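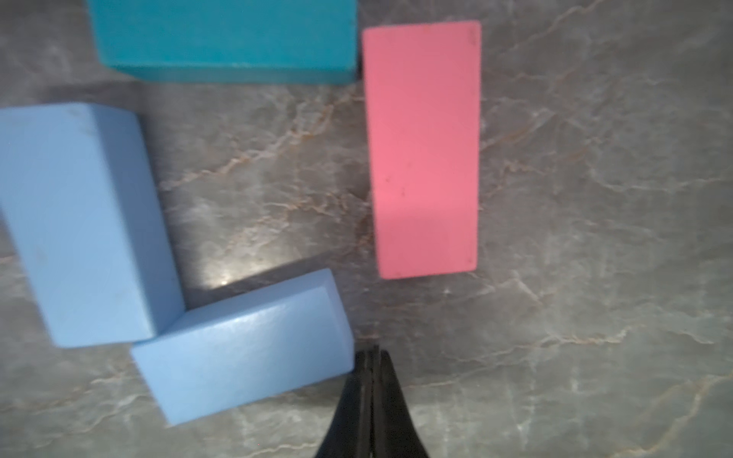

The comparison of the two finger sets on the Flemimby arm is complete for this period. Both sets were fitted to the same wrist and driven by the same controller, and all trials used the block-picking task agreed with Catherine Matheson at the last review. The hardest layouts have been those where blocks touch or nearly touch. Two light blue blocks meeting in a rough L, or a teal block with only a narrow gap between it and the pink one, leave little room for a finger to enter. The narrow black fingers were chosen for this work on account of their tapered tips.

Work done

Finlay MacLeish ran 222 trials with the narrow fingers and the same number with the broad Brastent pads. Layouts were set by hand from a printed list and repeated for each finger set. A trial counted as a success if the block was lifted clear, held for two seconds and set down without moving its neighbours by more than a block's thickness.

Results

On open layouts the two sets could not be separated. On touching layouts the narrow fingers failed 43 times. The broad pads failed more often, and most of their failures came before the grip closed, when a pad came down on the next block. The narrow fingers tended to fail later, with the block turning in the grip when it was taken away from its middle. Chaltu Kahsay has marked each failure by type and the table is in the shared folder.

Wrist camera

The wrist view keeps the finger tips in sight up to the moment of contact, which the fixed overhead camera does not. The marble-patterned worktop has caused two problems. Glare from the ceiling lights is sometimes read as a block edge, and the pale veins have the same effect at low exposure settings. Fixing the exposure by hand removed most of the false edges — automatic exposure should stay off for the remaining work. A matte covering was considered and rejected, as the test kitchen at Tirkden has a similar surface and the system will have to cope with it.

Controller

The Lam controller has been stable. One fault was logged: the fingers stopped short of full closure after a long run. Rory Lennox traced this to a drifting zero position. The fingers are now re-zeroed at the start of each session and the fault has not returned.

Spending

Of the equipment budget, £2000 remains. We ask to move it to a second pair of narrow fingers with rubber-faced tips, to address the turning failures. The broad pads would be kept as spares.

Next period

Trials with the rubber-faced tips will start in July if the request is approved. Jessie Paterson will take over the layout list and add cases with three blocks in contact. The wear check on the present fingers is outstanding — it needs the arm to be out of use for a full day and will be done while the new tips are being fitted.

Prepared by Rory Lennox
July

Recent reports
Overhead and wrist cameras: first measurements
Flemimby arm: installation and safety check
Brastent pads: fitting notes
Lam controller: fault log and settings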